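Print this page | E-mail this page

# Vetau Room Tidying Collection: Data Card

## Summary

The Vetau Room Tidying Collection is a set of recordings of ordinary household and office tidying. It covers the picking up, hanging, sorting and returning of common objects in rooms that are in regular use. The collection is maintained by Skultholm and distributed to registered readers through the Trornlow archive.

The present release contains 504 recordings made in 12 rooms. Each recording shows one tidying activity from start to finish and is accompanied by a short text file listing the objects handled and the place where each was left.

## Contents of the release

- `recordings/` holds the recordings, grouped by room.
- `objects/` holds the object lists, one plain text file per recording.
- `rooms/` holds a sketch plan of each room with the fixed furniture marked.
- `terms.txt` holds the conditions of use.
- `changes.txt` holds the list of corrections made between releases.

File names begin with the room number, followed by the activity code and a running number. Activity codes are listed in the first section of `terms.txt`. Users who held the previous release should note that the codes for "hang" and "drape" have been separated. A garment or bag placed on a peg or hook is now coded as hung. A cloth laid over a rail, rim or chair back is coded as draped.

## Objects

The object vocabulary contains 58 terms. Terms were chosen for everyday use and are deliberately broad. "Bag" includes backpacks, tote bags and cloth pouches. "Cloth" includes towels, covers and any textile whose purpose is not clear. "Bottle" is used for drinking bottles of any size, while the large containers made for water dispensers are listed as "jug." Whether a jug is full or empty is recorded in the object list when it can be established, and is otherwise left blank.

Furniture is divided into fixed and movable pieces. Coat racks, wastebaskets, stools and folding chairs are movable. Window ledges, built-in shelves and radiators are fixed and appear on the room plans. Power strips are treated as part of the room and are not assigned an activity code, although cords lying on the floor are noted under "floor condition."

## Rooms

The rooms include kitchens, bedrooms, shared workrooms and entry areas. Rooms were not cleared or restyled before recording. Personal items were left in place where their owners had agreed to it in writing. Room 9 is the most frequently requested room in the collection, chiefly for its window ledge, which serves as a general shelf.

## Known limitations

Small objects kept on ledges are often partly hidden by taller ones, and the object lists for such places should be read as incomplete. Dark bags against dark window frames have been a recurring source of disagreement between annotators. Wastebaskets are listed as a single object whatever they contain. Users with an interest in contents should consult the free text field, which was filled in for most but not all recordings.

Lettering on packaging was transcribed only when every annotator could read it. Lettering in scripts other than Latin is entered as "other script" and is not translated.
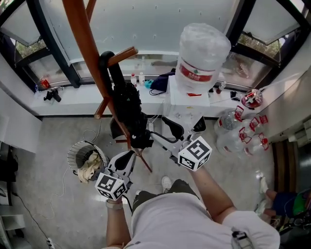
SKULTHOLM, February — The coat rack and window ledge group has been checked again and its object lists reissued. The group concerns rooms in which a standing rack, a wastebasket and stored drinking water share the same stretch of floor and ledge. In the reissued lists, a bag on a rack is entered under the peg that bears its strap, and cloth hanging over the rim of a wastebasket is entered as draped. Water jugs standing on the floor are listed separately from any jug kept on a ledge. Recordings themselves have not been altered.

## Conditions of use

The collection may be used for research and teaching. Redistribution of whole recordings requires the written consent of Skultholm. Still pictures may be reproduced in print when the collection is named. The Tatlı supplement, which covers table setting and dish storage, is issued under separate terms and must be requested on its own form.

## Corrections

Errors in the object lists should be reported through the archive's correction form, giving the full file name. Requests are reviewed on the first Monday of the month.

Print this page | E-mail this page

## Reader comments (4)

**ledgerline:** Thank you for splitting hang and drape. We had been doing it by hand for the kitchen rooms and our counts never matched yours.

**m_okapi:** Is there a plan to add umbrellas to the vocabulary? At present they are under "other," together with brooms.

**Trornlow archive desk:** Umbrellas are proposed for the next release. Brooms will remain under "other" for now.

**quietshelf:** The plan for room 9 opens rotated on my machine, with the window wall at the bottom. The other plans open correctly.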